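Gruvunby gripper trials

The Gruvunby gripper trials are a series of comparison tests for small robot grippers, held at a workshop in Gruvunby and organised by the automation firm Merkesen. The trials compare how two-finger grippers of different makes handle common household objects, mainly bowls, cups, lids and folded cloth. They are known for the use of a wrist camera as the only source of vision, a rule which has been in force from the second series.

Background

Merkesen began the trials after a customer in Brusau complained that a gripper which worked well with boxes could not hold kitchen items. At first only two models were compared, the firm's own parallel gripper and the Ševčík gripper, which has longer and more narrow fingers. Other models were added later. The first series was done with a fixed camera above the work surface, but the arm often covered the object at the moment of the grasp, and the results were difficult to judge afterwards.

Method

Each gripper is mounted on the same arm and is driven by the same controller, so that differences in the result come mostly from the fingers and the closing force. A series consists of 418 attempts, divided between 17 objects. The operator places the object by hand, and the arm then approaches it from a starting position 30 centimetres higher. An attempt is counted as successful when the object is lifted and held for the agreed time without slipping. If the object is moved but not lifted, the attempt is noted separately - this is called a "push" in the reports.

Objects with a wide rim are considered the hardest group. The gripper has to come down with one finger inside the rim and one outside, and a small error in the angle is enough to make a finger land on top of it. With a bowl the wrist camera is also very near to the plastic, and the controller must find the edge in a view which is filled to a large part by one colour. Glossy surfaces make it more difficult, as the reflections can be taken for an edge.

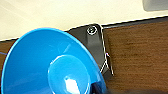 Results

In the bowl group the Ševčík gripper reached a success rate of 78 per cent, the highest of all models in the same series. The Merkesen gripper was better with cups and lids, but its short fingers touched the rim too early in many attempts. For folded cloth there was almost no difference between the two. A change of the finger pads from hard to soft rubber improved the results of every model, although the soft pads had to be replaced more often.

Criticism

The trials have been criticised for their choice of camera. Users in Brusau repeated a part of the tests with a second camera at the side and reported fewer pushes, and they argued that the published figures say as much about the vision as about the gripper. Merkesen answered that many of its customers have place for one camera only. The rule was kept, but later reports contain a separate table for attempts in which the edge was not found.

See also

Parallel gripper
Wrist camera
Grasp planning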